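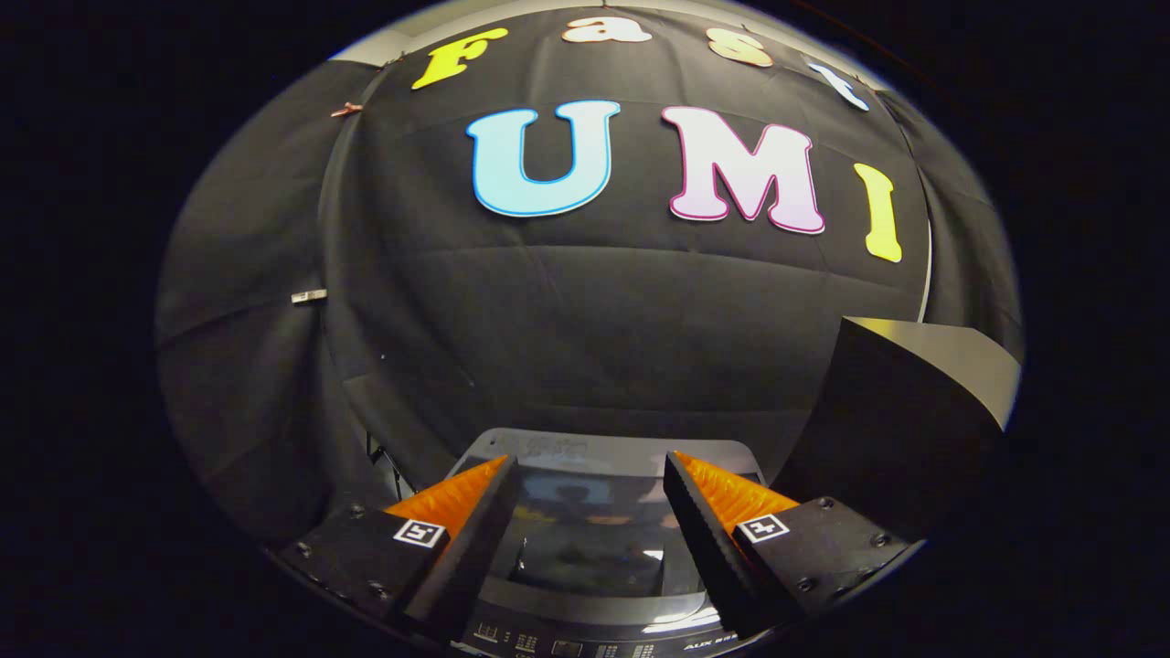
Dindlow wrote in to say the history paperback still shows "Usually ships in 2 days" and has shown it since the order went through, and nothing has left the warehouse. Wants the book or the money back. Fair enough.

Ticket log, bookstore orders queue
Opened December 26, 2025
Status: waiting on supplier
Item: Plerunden, A History of the Salt Towns, paperback, 1 copy

Entry 1
Checked order. Payment cleared, address fine. Stock shows 14 on hand. Pick list never printed. Asked the warehouse to look at the shelf.

Entry 2
Warehouse says shelf has the hardcover only. No paperbacks. So the 14 are hardcovers sitting under the paperback record - same title, same author line, wrong binding. Somebody merged the two listings in April I think, going by the edit history.

Entry 3
Split the listings again. Hardcover back to its own page. Paperback count set to zero by hand. Page still says "ships in 2 days". Cleared cache, same thing. Cleared it again, same.

Entry 4
Found it. Shipping line doesn't read our stock at all for this one, it reads the feed from Verstraete (distributor). Their feed still says in stock. Emailed them. Changed our page to "temporarily unavailable" for now, override on, needs to come off later!! Don't forget like last time.

Entry 5
Customer wrote back. Offered the hardcover at the paperback price. Says no, too heavy, it's for reading on the train, and does the paperback have the same maps. Didnt know. Looked it up - hardcover has color maps in the middle, paperback has them in black and white at the back of each chapter. Chapter on the siege is the same in both. Passed that on.

Entry 6
Verstraete replied. Paperback is at the printer, reprint, 10 days to them and then whatever it takes to us. Feed will be fixed tonight they say. Also two other titles from the same series have the same problem, incl. the Lurkurov letters. Checked, yes, both merged. Split those too. No open orders on either.

Entry 7
Customer will wait. Refund not needed. Flagged order so it doesnt auto-cancel at 30 days. Description on the paperback page was the hardcover blurb, mentions a ribbon marker the paperback hasn't got, so took that line out.

Still to do
- take override off when stock lands
- check feed tomorow morning, all three titles
- reviews for both bindings are mixed together on one page, no idea how to seperate them, asking web team

Leaving open.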